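送料のことを先に書いておきますね。リネンのキッチンクロスは2枚まで全国一律190円、3枚以上でも同じ封筒に入るうちは190円のままです。厚みが出て封筒に入らなくなったら、こちらから一度メールします。勝手に高い便に切り替えたりはしません！

# Uvier リネンキッチンクロス「Carkside」

やっと再入荷しました。前回の分が春先になくなってから、「次はいつですか」というメールをずいぶんいただいていて、そのたびに「織り元さん次第なんです……」としか返せず、ほんとうに心苦しかったです。お待ちいただいた方、ありがとうございます。

Carksideは、Uvierがずっと作り続けている台所用の麻のクロスです。綾織りではなく平織りで、手に取ると最初はちょっと「紙？」と思うくらいパリッとしています。私も初めて触ったときは、正直これで皿が拭けるのかなと疑いました。でも水に通して、干して、また使って、をくり返すうちに、だんだんくたっとしてくるんです。うちの台所にある一番古い一枚は、もうハンカチみたいな手触りになっていて、家族の誰も手放そうとしません（端のほつれを2回縫い直しました）。

## サイズと仕様

- 品番：742
- 素材：リネン100%
- 大きさ：48×70cm
- 織り：平織り
- 色：生成り、霧のグレー、さび赤の線入り
- ループ：短辺の中央に1か所、共布
- 価格：1,980円（税込）

大きさは水通し前のものです。最初の洗濯で縦に少し縮みます。ぴったりの寸法で棚に掛けたい方は、洗ってから測ってくださいね。

色のことも少し。生成りは糸をほとんど晒していないので、ところどころに茶色い筋や小さな節が入ります。霧のグレーは写真で伝えるのが本当に難しくて、朝の窓辺だと青っぽく、夜の電球の下だと薄茶に寄って見えます。さび赤の線入りは、生成りの地に細い線が両端へ2本ずつ。毎回いちばん早くなくなるのはこれです。

## 使いはじめの水通し

届いたらまず、ぬるま湯にひと晩つけてください。洗剤はまだ入れません。翌朝、軽く押し洗いして、脱水は短めに。パンパンと振ってから、しわを手でのばして陰干しします。ここで強く絞ってしまうと、折れじわがなかなか取れなくて、私は一枚それで失敗しました。アイロンをかければ済む話なんですけれど、キッチンクロスにアイロンって、私はまずかけないので……。

最初の2、3回は細かい毛羽が出ます。ワイングラスを磨くのはそのあとがおすすめです。それまでは野菜の水切りとか、パン生地にかぶせるとか、そういう仕事をさせておくといいですよ。

柔軟剤は使わないでください。せっかくの吸水が落ちてしまいます。漂白剤も、生成りなら酸素系を薄めにして使えますが、グレーと赤線はやめておいたほうが安心です。

## 包みについて

クロスは薄紙で一度くるんで、お送りしています。ビニールの個包装は去年でやめました。贈りものの方は、注文画面の備考欄に「贈りもの」とひとこと書いてもらえれば、麻ひもをかけます。無料です。のしには対応していません、ごめんなさい。

まとめ買いの方には段ボール箱でお届けします。箱は資材屋さんから買う新しいもののほかに、きれいな再利用の箱を使うことがあります。贈り先へ直送される場合は必ず新しい箱にしますので、これも備考欄にどうぞ。
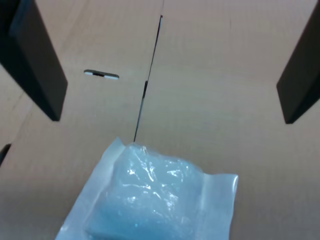 Orla Lenihanさんからは、六枚まとめて買ったら最初の洗濯で赤い線の色が隣の生成りに移らないか心配だったけれど、つけ置きのときだけ別の桶にしたら何ともなかった、というお便りをいただきました。グラス拭きには霧のグレーが一番早く馴染んだそうです。三色とも同じ糸の太さのはずなのに、と首をかしげておられました。

それ、私も感じていました！　織り元に聞いてみたところ、グレーは糸の段階で染めていて、そのときに一度お湯をくぐっているから、はじめの硬さが少し取れているんじゃないか、とのことです。はっきりした答えではないんですが、グラス用に一枚だけ選ぶならグレー、とお伝えするようにしています。赤い線のほうは、つけ置きだけ分けてもらえれば十分です。そのあとは普段の洗濯物と一緒で大丈夫。

## Ó Riainのクロスとどう違うの？

一番よく聞かれるのがこれです。うちではÓ Riainの厚手クロスも扱っていて、並べて置いているとみなさん必ず迷われます。

Ó Riainのほうは綾織りで、どっしりしています。鍋をつかむ、濡れた大皿を一気に拭く、洗った鍋の下に敷いておく、そういう使い方ならあちらです。そのかわり乾くのに時間がかかるので、梅雨どきは二枚を交代で使わないと追いつきません。Carksideは薄いぶん乾きが早くて、うちでは夕食のあとに干すと、寝る前にはもう使えるくらいになっています。グラスの内側に指ごと入れて拭けるのも、この薄さのおかげです。

私はどちらも使っています。答えになっていなくてすみません。でも最初の一枚ならCarkside、と書いておきますね。

もう一つ、Jillvilleの木のクロス掛けとの相性も聞かれます。ループがちゃんと引っかかります。ただ、ループは共布で細いので、濡れて重たいまま掛けっぱなしにするより、ひろげて乾かしてから掛けてもらうほうが長持ちします。

## 在庫と次の入荷

2021年8月28日の時点で、生成りと霧のグレーは余裕があります。さび赤の線入りは残り11枚です。次の織り上がりはまだ決まっていません。決まったらこのページの一番上に書きます。

お取り置きは三日間までお受けしています。メールに色と枚数を書いて送ってください。返信はだいたい午前中、コーヒーを飲みながらしています。

返品は、水通し前のものに限り、到着から一週間以内でお願いします。節や筋は織物の表情としてそのままお届けしていますが、穴や大きな織りキズがあったときは洗ったあとでも交換します。検品で見落としたこちらの責任なので、遠慮なく言ってくださいね。返送の送料もこちらで持ちます。

はぎれが少したまってきたので、コースターくらいの大きさに切ったものを、8月中のご注文には一枚お入れしています。色は選べません！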